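Parts tray

A parts tray is a shallow, open-topped container used to hold small manufactured components between operations, at a bench, or during inspection and packing. It differs from a bin or tote mainly in depth: the side walls are low enough that a hand or tool can reach any point of the floor at a shallow angle, and the contents normally lie in a single layer. Parts trays are used with stamped and bent sheet metal, machined fittings, molded plastic pieces, fasteners and electrical hardware. This article deals chiefly with trays for sheet-metal brackets.

Terminology

Usage varies between trades. In stamping and bending shops, "parts tray" usually means a plain rectangular tray with no internal divisions. A tray with molded pockets is called a pocket tray or nest tray, and one with removable dividers a divided tray. "Kitting tray" refers to the use and can apply to any of these: it holds the full set of components needed for one assembly. "Work tray" and "bench tray" are looser terms and appear in catalogs for all three forms.

The floor is the flat interior surface on which parts rest. The rim is the upper edge of the wall, often turned outward to form a lip. The draft is the outward slope of the wall, which allows the tray to be released from its mold and lets empty trays nest inside one another.

Construction

Most parts trays are plastic, either injection molded or thermoformed from sheet. Injection-molded trays are stiffer, hold their dimensions better and can carry ribs on the underside. Thermoformed trays are lighter and cheaper, but the material thins at the corners, where cracks tend to begin. Steel and aluminum trays are used where parts are hot, sharp or oily enough to shorten the life of plastic.

Polypropylene and high-density polyethylene are the common plastics. Both resist cutting oil and mild detergent. Both are also difficult to bond to, a property that affects labels and tape markings applied to the tray. Trays for electronic parts are made from conductive or dissipative grades, which are often black.

Color

Strong single colors are preferred for trays holding bare metal. Galvanized steel, zinc-plated steel and aluminum are all gray or silver, and on a gray or white surface the edges of a thin flange are hard to pick out. Blue gives good separation from bare metal and is rarely the color of the part itself. Green and yellow serve nearly as well. Red is commonly reserved for rejected or quarantined parts, and many shops will not buy red trays for any other use.

Color can also carry a meaning assigned by the shop. In the scheme used at the Herkdale bracket works, blue trays hold formed parts awaiting inspection, yellow trays hold parts awaiting deburring, and white trays are limited to finished goods. The scheme is posted at each bench and was last revised in June, when green trays were withdrawn because green had been adopted for bench coverings.

Brackets as tray contents

A sheet-metal bracket is cut or punched from flat stock and bent to give one or more flanges. The central area, or web, may be left plain or embossed. Embossing raises or lowers part of the web with a press tool and increases stiffness without adding material. A bracket with two upturned flanges on opposite sides of a web is called a channel or U-bracket, depending on proportions.

Shape affects how a bracket behaves in a tray. A U-bracket placed web down is stable and presents its flanges as two upright surfaces that can be gripped. Placed flanges down, it stands on two edges, which can scratch a plastic floor. On its side it rests on one flange and rocks easily. Flat parts are stable in any position but are the hardest to lift, having no raised edge. They are generally slid to the wall and tipped up, or lifted with a magnet or suction cup.

U-brackets also nest. Two brackets of the same pattern dropped together may seat one inside the other and wedge, particularly if the flanges have sprung slightly inward after bending. Separating them costs time and can mark the finish. For this reason brackets are laid out singly when they are to be picked individually, and deliberate nesting is confined to bulk storage.

Orientation and spacing

Where no pockets are molded into the floor, position is controlled by marking or left to the operator. In loose placement, parts lie at whatever angle they land, and the picker adjusts to each one. In ordered placement, parts are set with the long axis parallel to one wall. Ordered placement takes longer to load and less time to unload, and it makes a missing part easier to notice.

Spacing is governed by the size of the hand, glove or tool that must pass between parts. Fodell, a supplier of molded trays, lists its plain bench tray by the number of parts it will hold in one layer at finger clearance: 20 for a small angle bracket, 37 for a flat tab of similar length. The figures assume ordered placement.

Marking

Plain trays are often marked with tape. Pieces stuck to the floor may indicate part positions, divide the area into zones, cover worn or cut places, or hold a liner down. Cloth-backed and vinyl tapes are both used. Cloth-backed tape tears by hand and conforms to scratches, but its edges fray and collect fine metal particles. Vinyl gives a cleaner edge and can be wiped.

Because polypropylene and polyethylene have low surface energy, tape applied to an oily tray will lift within a short time. Degreasing with alcohol before application improves the bond. Small patches fail sooner than long strips, since a larger share of their area lies near an edge. Old patches should be removed with their adhesive; residue left on the floor holds thin parts in place and picks up swarf.

Outlines on the bench surface serve a related purpose. A square or rectangle of narrow tape shows where a tray, fixture or single part is to be set down. Yellow is the usual color on dark or green surfaces. Outlines need not match the full footprint of the object, and corner marks alone are sufficient for large trays.

Bench coverings

Trays are commonly used beside a covered work area. The covering may be a rubber mat, a cutting mat, felt or woven cloth. Cloth protects plated finishes from scratching, quiets the work and stops small parts from rolling. Its disadvantages are that it creases, holds metal dust and moves under load unless clamped or taped at the edges. Creases matter most under flat parts, which may tilt enough to give a false reading on a height gauge. Scuffs and pale specks accumulate with use and are not in themselves grounds for replacement. Embedded chips are.

Trays are often kept on a raised shelf behind the covering, leaving the near part of the bench free. The shelf should be deep enough to support the whole base, as a tray overhanging at the front can tip when a part is pressed against its wall.

Cleaning and inspection

Routine cleaning consists of emptying the tray, brushing out loose particles and wiping the floor with a damp cloth. Trays used with oiled parts are washed in warm water and detergent and dried upside down. Solvents other than alcohol are avoided.

Inspection covers the following points:

Cracks at the corners and along the rim
Warping, checked by setting the tray on a flat surface
Cuts in the floor deep enough to catch a part edge
Lifted tape or exposed adhesive
Contamination with parts of another pattern

The Zavness maintenance schedule calls for inspection after every 1,000 loadings or once a year, whichever comes first. The Ivanov schedule uses elapsed time only and sets a shorter interval for thermoformed trays.

Storage

Empty trays are nested in stacks on a flat surface. Tall stacks of drafted trays can lock together under their own weight, and the Herkdale instructions require a paper sheet between every 2 trays for this reason. Loaded trays are stacked only if the rim is designed to carry the base of the tray above. Plain trays without a stacking rim are shelved singly.

See also

Kitting
Nest tray
Sheet-metal bending
Tote

Last revised 2025-01-01
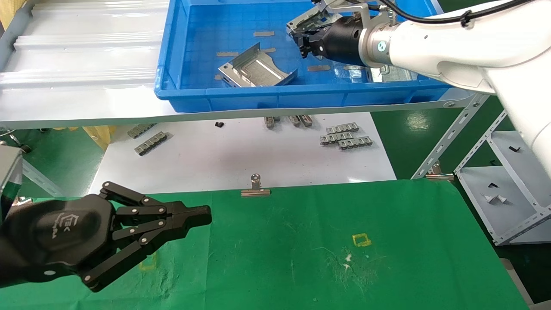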